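Covering the Table Before a Big Breakfast, and Other Small Kitchen Habits

I started putting brown paper down on our long table years ago, when the children were small and every breakfast ended with me scraping at something, and I have never gone back to a tablecloth for a cooking morning.

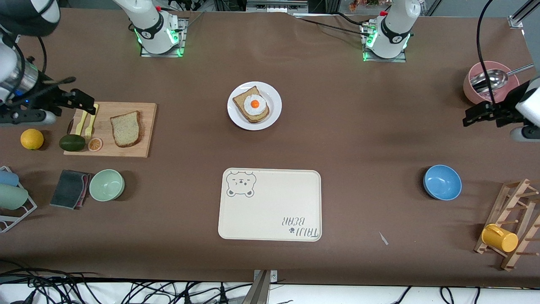
Buy the paper on a roll if you can. Mine is 40 inches wide, and one roll sees us through to February if I'm not silly with it. Pull it tight, smooth it from the middle outward with the flat of your hand, and tape the ends underneath the table. Tape on top always catches a sleeve!

Next comes the order of things. I like the plate in the middle and the cutting board off to the left, with the bread on it, and I bring everything to the plate instead of carrying the plate around the room (I used to do that, and I lost more than one egg to the floor). Lefties will want to swap the sides.

For egg on toast, stack two slices. One slice goes soggy under a yolk before you've found your fork, but two will hold up nicely, and the bottom one stays crisp if you let the toast stand upright for a minute first. Keep the heat low under the egg and put a lid on for the last bit if you like the top set. My neighbor Babar Hayat cooks his in a ridiculous amount of butter – I can't say he's wrong.

Avocados and citrus can sit out on the table quite happily. Press an avocado gently up by the stem end, never in its fat middle, or you'll bruise it for whoever gets it next. Cut the fruit last, after the bread, and wipe the board in between, or your toast will taste of orange. Plastic forks are fine for serving, but keep them well away from a hot pan. I melted one in February and the smell hung about for days.

When you're finished, lift off the dishes, untape the ends and roll the paper in toward the center so the crumbs stay inside. Clean pieces can be saved for wrapping or for lining a drawer. Anything greasy goes in the trash.

Next time I'll get to oiling the cutting board, which I have been putting off all fall.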